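Workshop notebook, August, oil finish trials (Rurnunham bench) 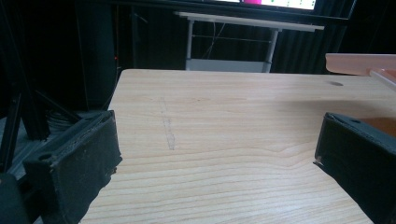 Second coat of the Fovex went on the offcuts at 70 percent humidity, against the advice on the can and my own advice from last year, which I had written down and then filed somewhere safe. Still tacky at 4 in the afternoon. The Stuleo pieces, same wood and same rag, could be handled by lunch.

Thinned the next batch of Fovex to 30 percent with the citrus stuff. Smells like a cleaned bathroom. It spreads better but raises the grain on the end cuts, so those need a rub with the gray pad before anything else goes on.

Wax: the Baek tin has a skin on it again. Whoever puts the lid on with two fingers, please try a whole hand. I peeled off the skin and used what was under it.

To do: label offcuts on the BACK this time. Coaster test, coffee and red wine, more than 2 hours each. Order rags. The red ones bleed, see the pink shelf.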